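Waste Heat on Show in Nudisthorpe

The open day at the Nudisthorpe plant was billed as a look at the future of home heating. I went on 15 June 2026, a warm day to be thinking about radiators, and came back with a brochure, a free pen and a few doubts.

Grilix runs the place. The company takes in old textiles, sorts them, burns what can't be sold or shredded, and pipes the heat to 130 homes down the hill. Howard Bunting, the site manager, led our group of 28 past the boiler house and a row of pumps made by Mogensen. He talked fast and was good with the children. He was less good with numbers.

The pipe leaves the plant at 80 degrees Celsius, he told us. What temperature does it reach the last house at? "Warm enough," he said. A woman behind me who lives on that street snorted.
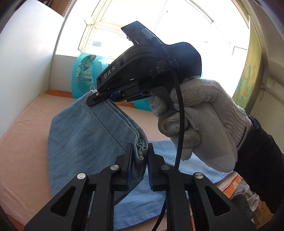
Light blue denim held in a black gripper, with a white knit work glove behind.

My main question was how much of the cloth really has to be burned. The brochure says "only what has no other use," but the boiler has a contract to fill, and a contract like that has a way of deciding what is useless. Bunting said sorting comes first, always. He had no figures for last winter with him. They were promised by email – I'm still waiting.

Oddur Þorgeirsson, a heating engineer who had come over from Flevville, was more forthcoming over coffee. His town looked at the same setup in March and put it off. The heat was fine, he said, but digging the trench would have cost more than insulating the houses. He thought the pumps were the best thing on the site.

There is a plan to connect around 200 more homes. A map of it hangs by the exit, with the new streets in green and no dates on it. I asked the young man handing out pens whether the boiler could carry the extra load in January. He said a second one was "being looked at" and gave me another pen.

The next open day will be in the fall. I'd like to see the place with the heating on.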